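Kitchen Trials: Weighing Up Grippers at Dretdale

By the Privimetti editorial desk

The humble play kitchen has become a serious instrument of assessment at the Dretdale robotics laboratory. Under the Fustska program, which opened in January, the laboratory compares end effectors on household tasks, using the same bench, the same toy groceries and a common scoring sheet. The program has so far logged 348 attempts against a target of 2000.

Soft goods are the harder test. A plush item changes shape as the fingers close, and a view taken close to the jaws must remain useful while it does so.

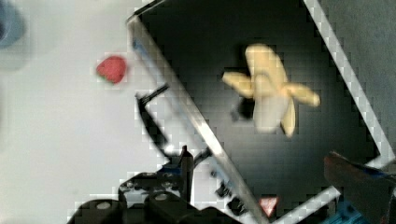 The wrist camera's view of a peeled banana in a black tray, with a strawberry on the tabletop.

Three finger sets are under evaluation. The first, a narrow pattern machined to a Kang drawing, was favoured by the operators for small fruit but drew criticism for its behaviour near raised edges. The second is broader and more tolerant of poor alignment. The third was withdrawn for a change of mounting plate and will be reassessed at a later date.
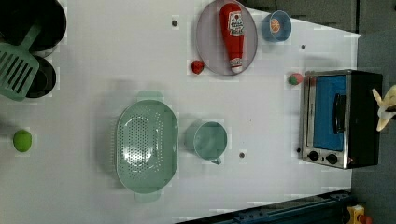 Layout is governed by a written procedure. Items may be moved between attempts, but the appliance and the larger dishes keep their assigned zones, and any departure must be recorded before the arm is enabled. The laboratory adopted the rule after early results from two benches could not be reconciled.

Grip force has proved the most contested setting. Operators may adjust it within a fixed band, and the sheet records both the value chosen and the degree to which the item was compressed.
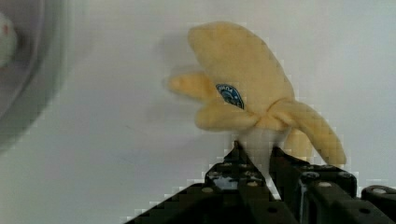

A grasp is scored as sound only if the item can be lifted, turned and set down without a second closure. Partial marks were considered and rejected on the grounds that they obscured differences between the finger sets.

Camera placement is assessed separately. The overhead view gives the whole bench at once, although the arm can conceal whatever lies beneath it. The wrist view supplies detail at close range and loses nearly everything else.

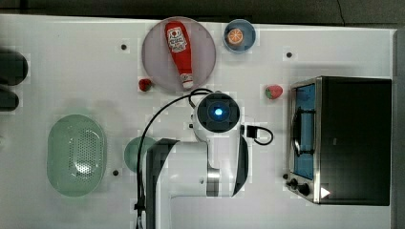
Readers of our earlier report have questioned the weighting, one arguing that a laboratory which changes fingers and cameras in the same season will struggle to say which of them improved the score. The same reader asked that controller settings be published with the results. Dretdale has undertaken to release them when the current round closes.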